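**November, Tijani bench, late morning**

Spent the whole session on the bottle chore: pick up a part, hold it steady, put it where a person would want it. I came in with 78 pages of notes from the Clevo trials and ended up ignoring most of them, which felt great. The question hasn't changed since spring. Could a pair of arms take over the small, fiddly tidying that eats up the end of every shift (or a Sunday evening at home, for that matter)?

White part first, and I do like this one for grip work. Rounded, squarish body, nothing sharp to catch on, and a neck on top that tempts you to grab the wrong end. Fingers on the sides of the body, always. 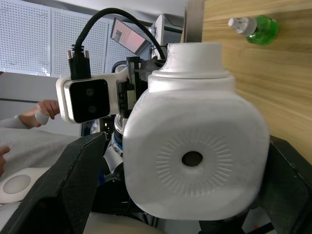 Grip force is still set by hand. I'd like it to come from the motor current instead, and the Prarar controller ought to be able to do that if we sort out the update rate. The log is up to 1,183 grasps since we moved over from the Pistville bench, and I've started tagging each one with which arm did it. Should have done that from day one! Sorting the old entries is going to be a slog.

Next up was the green part. It's a different animal: see-through walls, a rod at one end, and a shape that gives the depth sensing very little to work with. My hunch is that we should lean on the color image for these and use depth only for the height of the table. Left arm does the lift, right arm stays low and waits its turn.
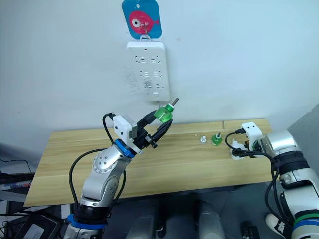 Note for whoever picks this up: the waiting arm needs a better parking pose. I keep wanting it tucked farther back so the lifting arm can swing through without a detour. Planner time is 3,250 ms for a two-arm move, and a good chunk of that is the arms being polite to each other. I'd trade some of that politeness for speed in the easy cases.

Then back to white parts, with the wrist view up on the big window. You see so much from there. The hole in the front of the body makes a lovely landmark, dark on white, and I think we could use it to tell which way the part is facing before letting go. 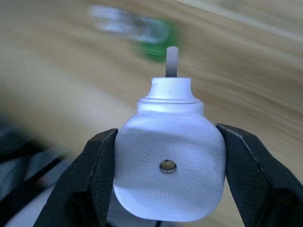 *Wrist view, white part held upright by the body, hole toward the camera.*

So, can they do chores yet? My answer for today is "some, slowly, on a table we've set up for them," and I'm more excited about that than it sounds. A year ago I wouldn't have bothered asking about see-through parts.

To do:

- try the hole as a facing check, 2 lighting setups
- new parking pose for the right arm
- ask Clevo for softer finger pads
- finish tagging the old grasps, left arm first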